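Rireo Park Matchday Travel: Frequently Asked Questions

Answers for home and visiting supporters coming to Rireo Park by bus, car, bike or on foot. If your question is about seats, refunds or season tickets, please use the ticket office page.

Where do the supporter buses leave from?

Home supporter buses leave from the Udano transit center, bays 2 and 4. Visiting supporters have their own buses from the north side of the same building. Follow the signs for Tôn Street once you are inside.

How early should I get on the bus?

The first bus leaves two hours before kickoff and the last one leaves 40 minutes before. The ride takes 18 minutes in light traffic. On matchdays it is often double that, and the last two buses are usually full before they pull out.

Do I need to book?

No. Show your match ticket to the driver, on paper or on your phone. Children who don't need a match ticket ride free with an adult.

What happens if a bus is held up by an accident or road closure?

Drivers report delays to the control room, and we post updates on the travel line and on the boards at the transit center. Buses can be sent along Skasach Road if the highway is blocked. That route is longer and has a low bridge, so only single-deck buses can use it.

Will kickoff be delayed if supporters are stuck in traffic?

Sometimes. The decision belongs to the match officials and the police, and it is normally made within the last hour before the game. A delay is more likely when several buses are caught in the same backup. It is rarely done for cars. Please don't plan on it.

Can I get in after kickoff?

Yes. Gates B and D stay open until halftime. After that, go to the main entrance on the east side and a steward will take you to your section. 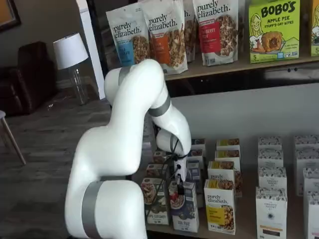
Where can I park?

The stadium lots hold 3,220 cars between them. Lots 1 and 3 are for permit holders only until the start of the second half. Lot 2 is open to everyone and fills up first. Streets west of the stadium are resident parking on matchdays and cars left there will be towed.

How long does it take to get out of the lots?

Expect around 45 minutes from Lot 2 after a full house. Lot 4 clears faster but is a 15-minute walk from the gates. All traffic leaving Lot 4 has to turn right.

Is there accessible parking?

There are accessible spaces in Lot 1, next to the east entrance. These must be reserved by noon on the day before the match. A low-floor shuttle also runs from Lot 4 to the east entrance and back, starting 90 minutes before kickoff.

Can I bring a bike?

Yes. Racks are outside Gate A. Bring your own lock. Bikes can't be taken on the supporter buses.

Can I bring food and drinks on the bus?

Snacks and soft drinks are fine. Alcohol and glass bottles are not allowed on any supporter bus, and drivers can refuse to carry anyone who has them. The stadium has its own bag rules, which are stricter.

When do the buses go back?

Return buses line up on Skasach Road from 10 minutes before the final whistle. They leave as they fill, and the last one goes an hour after the match. If there is extra time, all return buses wait.

I left something on the bus. Who do I contact?

Call the transit center, not the stadium. Lost items are kept at the Udano ticket window until the end of the month and then handed to the police.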